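Group 4 project report, second half of the semester
Course project: two-arm tidying task
Written up by Yaqin Liao for the group

## What we set out to do

Our project was to get a pair of robot arms to pick up a small set of household items from a work surface and put them in a bin, using a policy trained on demonstrations that we recorded ourselves. The first half of the semester went to calibration and is covered in the January report. This report starts from the point where both arms could be driven by hand without faulting.

We limited the task to cleaning items: hand brushes, sponges and folded cloths. The brushes were the hard part from the start. A sponge can be grabbed almost anywhere and a cloth only has to be pinched, but a brush has a narrow handle on one end and a heavy block of bristles on the other, and it swings if you hold it in the wrong place.

## Setup

Both arms work over the same surface, which we covered in brown paper. We taped a grid over the paper with blue painter's tape so that we could write down where each item started. Before the grid, our notes said things like "near the left side, a bit forward," and when we tried to repeat a failed run we could not put things back where they had been.

The bin goes on the left. We first tried it in the middle, between the arms, but then both arms needed the same space at the end of every pick. With the bin on the left, the left arm has a short reach and the right arm has to either carry across or hand over. We chose to carry across, because handovers were outside what we could finish in one semester.

The recording software is called Eltidano. It was written by an earlier group in the same course and we changed two parts of it:

- The start of each recording now waits for both arms to report their position. The old version sometimes began with one arm missing for the first second.
- Each recording is saved with the grid square of every item, typed in by the operator.

Training ran on the lab machine, Grundberg, which we shared with two other groups. We used the overnight slot.

## Recording demonstrations

We recorded 269 demonstrations. One person operated the arms and a second person placed the items and typed in the squares. We switched roles every 60 minutes, which was a rule we made after the first long session, when the last set of recordings had a lot of jerky motion in them.

After going through all of them we kept 204. The others were thrown out for one of these reasons:

1. The item was dropped and the operator picked it up by hand.
2. One of the arms hit its joint limit and stopped.
3. The squares typed in did not match the video.

The third reason was our own fault and accounted for more of the rejected recordings than we expected. Fang, who did most of the checking, suggested reading the squares out loud before pressing start, and there were far fewer mismatches after that.

## Working with the brushes

For brushes we settled on holding the handle and letting the bristle end stay free. Grabbing the bristle block seemed better at first since it is wide, but the bristles give way and the fingers close farther than the controller expects. The grip check then reports an empty hand and the arm opens again.

Cable routing also needed attention. A hanging cable can drag over the surface when the arm reaches low, and in early runs it pushed sponges out of their squares. We shortened the slack where we could and left the rest, since pulling it tighter stopped the wrist from turning all the way.

The right arm does most of the brush picks. It closes on the handle while the left arm waits over the bin side with its fingers open.
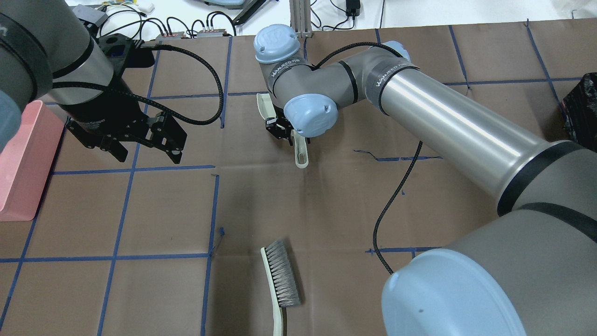 ## Training and testing

We trained two versions of the policy. The first used only the recordings with a single item on the surface. The second used everything we kept, including the recordings with several items out at once.

The single-item version was smooth but did badly as soon as a second item was added. It would often start toward one item, slow down halfway and drift toward the other. The full version hesitated less. It still had trouble when two brushes were lying close together with their handles pointing the same way.

We tested sponges first, then cloths, then brushes, and ran the same starting layouts for both versions. Sponges were reliable with either one. Cloths depended on how flat they were. Brushes failed most often during the carry, when the handle turned in the fingers and the heavy end dipped. Going slower helped with this – we cut the carry speed in half for the final demo.

## Problems we did not solve

- The fingers are smooth and the handles are too. We ordered grip pads from Sodex but they were the wrong width, and the replacements came after testing was over.
- Tape that lifts off the paper can stick to an item and get carried along. We pressed it down again between sessions.
- The policy has no idea what to do after a drop. It continues to the bin and opens an empty gripper.

## Notes for the next group

Keep the grid, and write the square names on the paper itself. We kept them on a separate sheet and lost time looking them up. Book Grundberg early, as the overnight slots fill up before the deadline. If you plan to use brushes, get the grip pads on before you record anything, or the demonstrations will have to be done over.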